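Minutes – Murkska House Users' Group, February meeting

**Chair:** Evdokia Chatzigeorgiou
**Also at the table:** Manalastas (minutes), Soris, Adard
**Started:** 6.30 pm, once the kettle had boiled

## 1. Welcome and last month's minutes

Evdokia welcomed everyone and thanked Adard for the lamingtons, which were very well received. Last month's minutes were accepted with one correction: the spare key is with Soris and always has been, and the line saying it was with Adard should be struck out. Adard asked that this be noted warmly, so it is.

## 2. Money

We have had a letter from the council about the small grants round. The most we can ask for is $1,000, and the form is fairly short this year, which is a relief after the last one. Soris would like to put it all towards the bathroom, and there was general sympathy for this, though Adard made a good case for keeping a little back for the kitchen tap. We agreed to apply for the full amount and name both jobs.

Hire fees stay at $30 for an evening and $60 for a full day. Evdokia will put the fees up by the front door again, as the old notice has gone missing.

## 3. Bathroom cabinet and the main room

We spent a good while on this one, so apologies if the notes ramble. The white wall cabinet in the bathroom has turned into the place where everything goes when people can't think of a better spot for it, and Soris feels strongly (and most of us agreed) that it should hold bathroom things only. Anything kept in plastic bags should be labelled on the front so you don't have to pull the lot out to find the cotton balls.
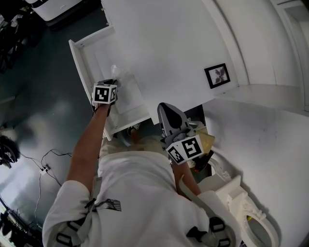
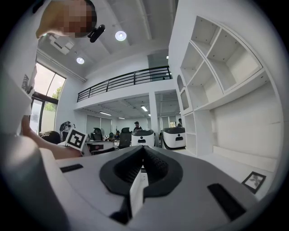

- **Cabinet:** one shelf for first aid, one for soap and spare rolls, and nothing stored so far forward that the door won't close. Soris to draw up a list for the inside of the door.
- **Picture beside the cabinet:** Adard wondered whether the framed leafy one might be better in the hallway. Everyone else is fond of it where it is, and Adard gave way very graciously.
- **Floor and leads:** users are asked to coil up their leads and put power strips away when they pack up. Evdokia nearly went over one on her way to the loo with a full mug of tea, and was good-humoured about it.
- **Tall window:** the greenery outside looks lovely in the daylight, but the glass is due for a clean inside and out. Manalastas to get 2 quotes.
- **Mezzanine:** the railing is to be dusted along with the window job, if the cleaner is willing. We'd also like a reminder in the hire notes that nothing should be hung from it – coats included.
- **Ceiling lights:** Soris asked whether the recessed lights could be turned off when the daylight is good. Agreed to add a friendly line to the closing-up sheet.

## 4. Kitchen

The tap still drips. Adard has tried a new washer and would like it known that he did his best. If the grant comes through we will ring a plumber, and in the meantime please turn it off firmly but not so firmly that the next person can't get it on again.

The tea towels have been taken home for a wash by Manalastas and will be back next week.

## 5. Other business

Soris has been offered a second-hand bookshelf and asked if we had room. After some back and forth about colour, we decided Evdokia would have a look at it first and measure up. The garden morning was put off until the weather cools a little.

## Actions

- Evdokia: grant form, fees notice, bookshelf
- Soris: shelf list for the cabinet
- Manalastas: window quotes, tea towels, line about lights
- Adard: add the railing reminder to the hire notes, bring more lamingtons if at all possible

Meeting closed at 8.10 pm. Next one is in March, same time, and Soris is on supper.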